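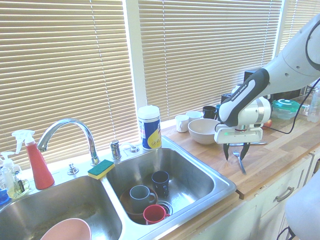

About Clamadley Relief

Clamadley Relief is a small humanitarian charity. We send shelter, clean water and basic household goods to people who have lost their homes through flood, storm or fighting. We were set up by a group of former aid workers and nurses who had worked together overseas, and we are still run from one office and one warehouse.

What we do

Most of our work is in the first weeks after an emergency. We keep family kits packed and ready in our warehouse so that they can leave as soon as a partner asks for them. Each kit holds tarpaulins, rope, blankets, a water filter, soap, a solar lamp and a cooking set. We have enough stock on the shelves for 1,000 families at any time, and we replace what goes out as donations allow.

We do not open offices in the countries where we work. Kits are handed over to local organisations that know the area, speak the language and will be there after we have gone. They decide who receives help first. We ask them for a distribution list and a short written report, and we visit when it is safe to do so.

Where we work

Our two longest partnerships are with Hajji, a network of village health workers, and the Pindura Women's Co-operative, which runs shelters and a grain store. Last year 430 families received kits through Hajji after the spring floods. A further 700 were reached through Pindura, mainly people moving between temporary camps.

We also lend water pumps to smaller groups. Requests are looked at every Wednesday, or the same day if lives are at risk.

How we are funded

We receive no government money. Our income comes from monthly givers, schools, places of worship and a few businesses. Zodent, our freight agent, moves our pallets at cost price and lets us share space in its containers. Our accounts are checked by an outside auditor and published each September.

Our people

We have 30 staff, many of them part time. Warehouse shifts are open to anyone over 16, and training is given on the day. People who travel for us must complete our safety course and have previous field experience.

Contact us

The office is open on weekdays from 9am to 5pm. Please ring before bringing goods to the warehouse, as we cannot accept used clothing, medicines or food.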